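Speaker notes – "Flat by Friday: what we do with boxes"
Packing room lunchtime talk, Thursday, February 13, 2025
Nele Wendt, with slides begged from Reet Ots

Slide 1. Wait for the sandwiches to settle. Say hello to the Hamton lot, who have come across the car park for this and deserve something for it.

Opening line: I have been asked to speak for 15 minutes about cardboard. I asked for 70. We compromised.

Slide 2. Torn strips. Everyone has a drawer of them. You open a parcel, a long bit comes away, and it seems too good to bin. Ask for hands up. Dörte will not put hers up. Look at Dörte.

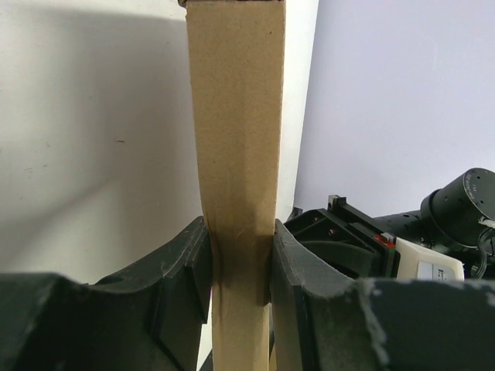 So the rule since September is that strips go in the paper sack the same day. Ottmar would like them kept for wedging the window. Ottmar may have 2.

Slide 3. Small boxes. Slow down here, this is the part people write in about. 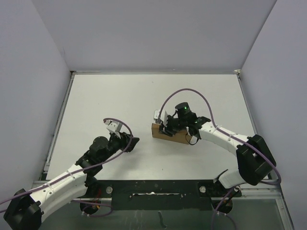
Small boxes are where good intentions go to live. A big one gets flattened on the spot, mainly out of fear of tripping over it, but the little ones get put "somewhere for now" – and somewhere for now is the shelf above the kettle. Brown ones like the one on the screen are the worst offenders, they go with everything. Before you keep one, name the thing that is going in it. Out loud if necessary. "Something small" is not a thing.

Pause for Annatjie's objection about Christmas. Let her finish.

Slide 4. Tape. Skip if running late. If not: peel it off first, yes all of it, no I don't enjoy it either.

Questions. If the Tradley order comes up, pass to Reet.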